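Crushing plastic bottles before recycling, yes or no?

mossbank_jen
Posted 8 April 2019

We've just moved to Altley and the recycling rules are driving me up the wall. At our old place in Anport I squashed every bottle flat so the bin lasted the fortnight. My new neighbour says the lorry crew here won't take them squashed, and that the lids have to come off too. The leaflet only says "bottles, rinsed". There are five of us, we get through loads of fizzy water, and the bin's full by day three! What do you all do?

Fiachra Conneely
I had this same argument with my sister, so I rang the council. The woman I spoke to was lovely, and she said a bit of squashing is fine in Altley but please don't stamp them into pancakes, as the sorting line can mistake a really flat one for card. Lids back ON afterwards, by the way (loose ones drop through the machinery). I give mine a quick rinse, tip it out, one good squeeze round the middle and in it goes. Labels can stay on, though I peel them if they're already hanging off.

If you're still stuck for room, ask for the bigger bin. We went up to the 300 litre one last May and it took them 7 weeks to bring it, so get your name down now. The form number is 1021, and you'll need it, they won't look you up by address.

My bottles come out like the first two, crinkled but still bottle-shaped, and the third has the white tabletop but no bottle.

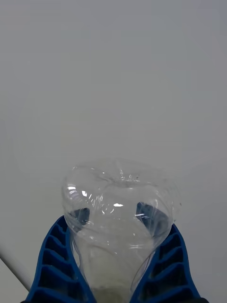
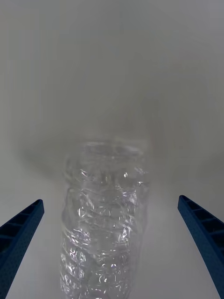
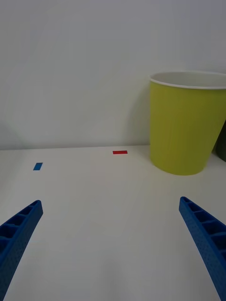

tallboy369
just chuck them in, never had a problem. I do mine whole and take the extras to the bank behind the Novora car park on the way to work. It does get packed after a weekend though

More in Bins and Recycling
Can I put yoghurt pots in with bottles?
Partanen food caddy, where do I get a new lid?
Missed collection, who do I ring?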